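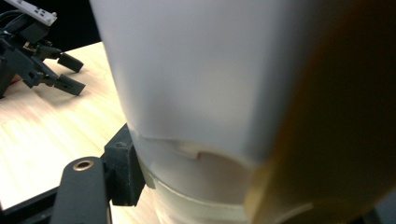
A Ylva Vik escreveu no meu outro tópico que copo em receita de família pode ser qualquer coisa, e que antes de culpar o forno eu devia descobrir qual era o copo da minha avó. Fiquei com isso na cabeça e resolvi abrir um tópico só para essa parte.

Como converter "copos" de uma receita antiga de bolo de fubá?

Publicado por bia_do_fuba em 10 de outubro de 2025, em Cozinha > Bolos e massas

Oi, gente! Herdei o caderno da minha avó, aqueles de capa dura com espiral já toda torta, e quero fazer o bolo de fubá dela para o aniversário da minha mãe em dezembro. O problema é que a receita está toda em copos. Três copos de fubá, dois de açúcar, um copo "mal cheio" de óleo, dois de leite, quatro ovos, uma colher de fermento, erva-doce "a gosto" e forno brando. Só isso, sem modo de preparo, sem tamanho de forma, nada.

Já tentei duas vezes. Na primeira usei xícara medidora de 240 ml para tudo e o bolo transbordou da forma (e olha que a forma é grande, com furo no meio). Na segunda usei um copo americano e coube direitinho, cresceu bonito, só que ficou seco e esfarelando. O da minha avó era úmido, meio pesadinho embaixo, quase cremoso. Minha mãe jura que ela não punha queijo nem coco.

A receita deve ser de 66 ou pouco depois, porque a página anterior é de um doce que ela fez para o batizado do meu tio. Alguém sabe que copo se usava nessa época? E esse "mal cheio", vocês entendem como? Faltando um dedo? Meio dedo? Meu fubá é o Castitz fininho, comprado no mercado mesmo. Forno a gás, sem termômetro.

Obrigada desde já, estou aceitando até palpite!

3 respostas

Severyn Nazarenko
Melhor resposta segundo a autora

Bia, passei por isso com o caderno da minha sogra, então vou contar como eu resolvi e você vê o que aproveita.

A primeira coisa é que a receita em copos funciona por proporção. Se você usar o mesmo copo para o fubá, o açúcar, o óleo e o leite, a massa fica equilibrada com qualquer copo, grande ou pequeno. O que desanda são as coisas que não são medidas em copo, ou seja, os ovos e o fermento. Quatro ovos numa massa feita com copo de 240 ml é uma coisa, quatro ovos com copo de 190 (que é o que cabe no americano cheio até a borda) é outra bem diferente. Você mudou o copo e manteve os ovos, por isso saíram dois bolos que nem parecem parentes.

Pelo que você descreve, eu desconfio que o copo era mesmo o americano ou algum parecido, já que coube na forma. E o seco eu procuraria em outro lugar. Fubá fino chupa muito líquido, e chupa devagar! Se você bate tudo e joga direto no forno, ele termina de se hidratar lá dentro, roubando a umidade do bolo. Eu ferveria o leite com o óleo, a erva-doce e o açúcar, desligaria e juntaria o fubá em chuva, mexendo até virar um mingau grosso. Deixa esfriar (esfriar mesmo, senão os ovos cozinham), aí entram as gemas, depois o fermento e por último as claras em neve. Muita avó fazia assim e nem escrevia, porque para ela era óbvio.

Faça um teste com meia receita. Fica 1 copo e meio de fubá, 1 de açúcar, meio de óleo, 1 de leite, 2 ovos e meia colher de fermento. Forma pequena de bolo inglês serve.

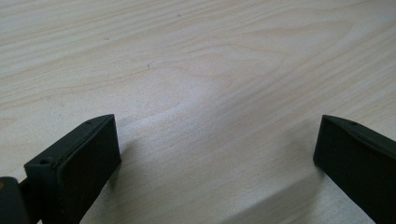

Continuando: anote o peso de cada ingrediente enquanto mede. Parece chatice, mas é o que salva na próxima vez. Você põe a tigela na balança, zera, despeja o copo de fubá, anota, zera de novo, despeja o açúcar, anota. Quando chegar no bolo que a sua mãe reconhecer, joga fora a palavra copo e fica só com os gramas. Foi assim que consegui passar a receita da minha sogra para a minha cunhada, que mora em Clukow e não tem um copo americano para contar história.

Sobre o "mal cheio", eu sempre leio como um dedo abaixo da borda, na horizontal. Dedo de avó, bem entendido, que é mais fino que o meu. Se for para errar, no óleo eu erraria para mais.

E forno brando, no gás, eu deixo na mínima e aqueço uns quinze minutos antes. Se a chama mínima do seu for muito forte, asse na grade de cima. Bolo com mingau demora mais, não estranhe se passar de 50 minutos. Ele não fica alto, já aviso. Fica baixinho, com a casca mais escura e o miolo pesado que você falou.

tiao_panela

Usa copo de requeijão. Aqui em casa sempre foi copo de requeijão e sempre deu certo. Se tiver seco põe mais leite.

Comentários nesta resposta:

bia_do_fuba: Mas em 66 já tinha requeijão em copo na cidade dela? Minha mãe acha que não...

tiao_panela: aí já não sei. minha receita é de 2000

dona_cidinha13

Bia querida, só complementando o que o Severyn falou, que está certinho. Olhe se no caderno tem outra receita em que apareça copo e também litro ou garrafa. No da minha tia eu achei um licor que dizia "1 garrafa de leite, ou sejam 4 copos", e com isso matei a charada, porque a garrafa dela era de litro. Às vezes a resposta está na página do pudim e a gente procurando na do bolo!

Outra coisa: veja se a erva-doce não vai fervida junto no leite, como ele disse. Faz uma diferença enorme no perfume. E não troque o fubá fino por flocão, que é outro produto e dá outro bolo (gostoso também, mas outro). Eu gosto de um fubá de moinho que compro no empório Lazăr, só que ele é mais grosso e pede mais leite, então para o seu teste fique com o que você já conhece.

Ah, e a colher de fermento antiga costumava ser a de sopa rasa. Se você anda pondo bem cheia, pode ser parte do problema de esfarelar.

Comentários nesta resposta:

bia_do_fuba: Dona Cidinha, fui olhar e tem um manjar com "meio litro ou dois copos e meio"! Isso dá 200 ml por copo, não é? Quase o americano!

dona_cidinha13: Isso mesmo, minha filha. Pode ir sem medo.

Severyn Nazarenko: Boa! Então mantém os quatro ovos na receita inteira e faz o mingau. Depois conta aqui quanto pesou o copo de fubá, que fiquei curioso para comparar com o meu.

bia_do_fuba: Conto sim! Vou fazer a meia receita no domingo, com a colher rasa dessa vez.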